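Workbench Surface and Edge Rail Condition Report
Student project report, Module 4: Workplace Equipment
Submitted 8/11/25

1. Purpose

The project set out to record the condition of one white metal workstation in the shared project room at the Bremberg site, and to propose a cleaning and storage routine that students can keep up without extra equipment. The workstation is listed in the room inventory as Nimlow bench 7. Complaints in June concerned dirt along the edge rail and small items left on the top between sessions.

2. Method

The bench was inspected under the normal room lighting. No lamp was held at an angle to the surface, so shallow scratches may be under-reported. Marks were classed in two groups: loose (specks, dust, fibers) and fixed (scuffs, stains, scratches). Where the class could not be decided by eye, the mark was entered as open and left for the wipe test.

The wipe test used a damp cotton cloth with no cleaning agent, then a dry cloth. A mark that was still there after 60 seconds of light wiping was entered as fixed. Grooves were left out of the wipe test and treated separately, as the cloth does not reach the bottom of them.

3. Flat surface

The surface is smooth, matte and pale gray. It is easy to inspect when clear, and marks of any size show up against it. The curved marks are faint and could be either light scuffs or streaks from wiping, so they were entered as open.
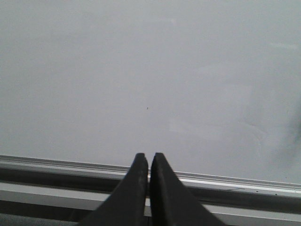
Figure 1. Pale gray surface and grooved rail, with small dark specks on the light edge of the rail.

The rail is the weaker point. It has fine parallel ridges along its length with a dark channel directly below the lip. Material pushed off the surface with a cloth ends up in these grooves - the usual habit of wiping toward the edge makes this worse. A thin dark line at the edge of the channel was also entered as open. It could be a fiber, a piece of wire or a scratch.

4. Frame and perforated panel

Under the rail is a plain white frame beam, and a white perforated panel hangs below that. The panel has square holes set in vertical columns. It was included in the inspection as possible storage space. At present the room has no fixed place for pens, tape or cloths, and these are put down on whatever bench is closest. 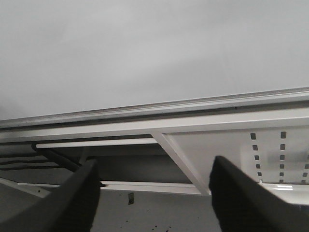 Figure 2. Ridged rail, white frame beam and perforated metal panel below.

Two types of holder were compared for the panel. The first was a wire hook from the Ladefoged catalog, and the second was a small closed bin from Grerstead. The hook is cheaper but will not hold a pen without a clip. The bin takes pens, tape and a folded cloth together. Its depth is 300 mm in the large size, which would be in the way of a seated user's knees. The small size was chosen for the proposal.

Hole spacing was not measured on this visit and has to be checked before anything is ordered. Both suppliers list more than one spacing, and the parts do not interchange.

5. Small items

Items found in the room over the project period were sorted into tools, consumables and personal items. Marker pens fall under consumables. Wrapped candy falls under personal items, along with keys and earphones. 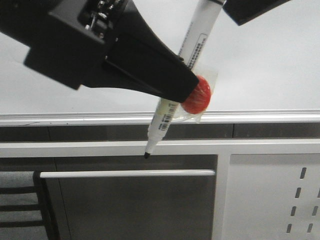 Barcoded items cause the least trouble, as the label can be matched to the stock list and the item put back on the correct shelf. The stock list has 197 entries, of which about half are consumables. Personal items have no entry and no shelf. The proposal is a single open tray by the door, emptied at the end of each week.

6. Proposed routine

Clear the top completely before wiping.
Wipe along the length of the bench, parallel to the rail.
Clean the grooves with a dry soft brush, then go over them with a narrow vacuum nozzle.
Return pens and tape to the bin on the panel.
Put personal items in the tray.
Record new fixed marks on the bench sheet, with the distance from the left end.

7. Open points

The grooves need a second inspection after brushing. The bench sheet has no column for open marks, and one should be added before the form is used on the other benches. Hole spacing on the panel is still to be measured, and the bin order waits for that figure.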